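Search this site Search
Student Projects
Sat 29 January
By Ifigeneia Economou and Michalis Politis

Comparing Two Finger Pads on a Hand-Held Gripper

Background

Our project at Dimbridge compares two kinds of finger pads for the Terkito hand-held gripper. The tool has two linked fingers and a camera, and a person holds it and closes the fingers by hand. We wanted to know which pads are better for soft household items before any are fitted to the arm in the Erngate lab.

The first set is smooth and flat. The second set is ribbed and dark blue. Both fit the same linkage, so only the pads were changed between runs.

Method

We used bedding as the main test because it folds, slides and bunches up. Each set of pads got 45 grasps, divided between sheets, pillow edges and quilts. A grasp counted as good if the item came up and stayed between the fingers until the operator opened them. Michalis did all the grasps with the smooth pads and half of those with the ribbed pads. Ifigeneia did the other half.

Recordings were made in ordinary bedrooms, with the furniture and belongings left in place. The camera has a very wide lens. From the foot of a bed it takes in both fingers, the folded quilt and the pillows behind it, but the corners of the picture go black. We cropped the corners before sorting the clips.

Quilts were folded and laid across the bed. The operator started with the fingers open over the sheet and then moved toward the front edge of the fold.

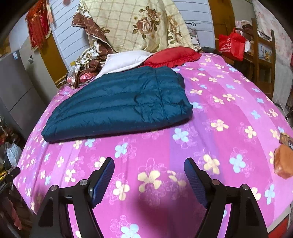

Results

The smooth pads had 13 more failed grasps than the ribbed pads. Most of these were on quilts with a shiny cover, where the fabric slid out as the tool was lifted. On plain cotton sheets the two sets came out nearly even.

Pillow edges were easy for both. A ruffle or flat border gives the fingers something thin to close on. The ribbed pads were harder to let go with, and on 2 grasps the fabric stayed caught after the fingers opened.

Problems

The operators were not matched across the two sets, so part of the difference may come from how each of us squeezes. We also had no force sensor. The Lombardi sensor we ordered did not arrive in time.

Next steps

We will repeat the quilt grasps with one operator and add towels. The pads will also be opened and closed roughly 1000 times on a bench to check the ribs for wear.

Contact the project team | Copyright Dimbridge Student Projects | Back to top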